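The thumb that wouldn't let go

I've put off writing this up because it doesn't make me look great, but two people have asked, so.

For most of this year I've been working on handovers. The robot holds something, a person reaches for it, the hand feels the pull and opens. That last part is done by a release check that watches the load on the thumb and decides whether somebody is taking the object or it's only being bumped. I wrote the first version in February and it has been patched plenty of times since. The code name for the arm project is Colanura. The hand controller runs a package we call Msimang, and I'm the one who maintains the grip side of it.

The fault was simple to describe. On some handovers the thumb didn't release. It tightened. The person pulled, the thumb pushed harder, the person pulled more, and that went on until somebody let go or hit the stop. The first time it happened to me I put it down to my own bad timing and didn't write anything in the log. That was a mistake, and it cost us a good week.

Then it got Quang Dương's fingertip between the thumb and the side of the hand. It didn't break the skin, but he had a purple nail for a while and he wasn't happy with me, and he was right. We stopped all handovers with people that afternoon and went through the logs properly. I had 941 recorded handovers. The thumb had tightened on 9 of them. I had been present for most of those and had noted none.

Every bad case had a thin, light object in it. With a thick object the load on the thumb climbs slowly when you pull, and the check sees it coming. With a thin one it slides a little first, and the slip reflex in Msimang fires before the release check has made up its mind. The slip reflex has one job, and that's to squeeze. Both pieces of code were doing what they were written to do. They had just never been given an order of priority, and whichever got there first won.

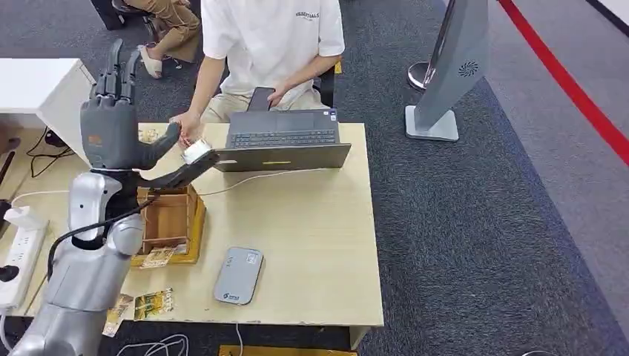
Nadège Brunet thought I was fixing the wrong end of it. She told me over lunch that a reflex which can add force while a person's hand is close by shouldn't exist at all, whatever the priority order says, and that I should take it out for handovers and accept that we'd drop things. I argued for keeping it, with a lower force limit. I argued for too long. What settled it was her asking me what a dropped card costs, and I didn't have an answer.

So the slip reflex is now off from the moment the arm reaches the handover pose until the object is gone. If the object slips, it falls. I also put a hard ceiling on thumb force in that state, set in the motor driver so my code can't raise it. The release check has a timeout: if it can't decide within 2 seconds of first feeling a pull, it opens anyway.

We tested with a spring clamp and a string for the first 20 pulls, no hands. It dropped a few things early and it never tightened. After that Kumaresan Rajan and I did it by hand, with one of us on the stop the whole time. Same result so far. I'm not calling it closed, as thin objects at an odd angle still give the sensor a noisy reading and I haven't worked out why.

Two other changes. Anything odd goes in the log even if you think you caused it, and that includes me. And whoever is doing the taking no longer runs the stop too. I had been doing both, with my free hand, and when the thumb clamped down my free hand went to the thumb. Quang says his did the same.

Next on my list is the sensor noise. After that I need to look at the release check on the left hand, which has the same code in it and which I haven't touched.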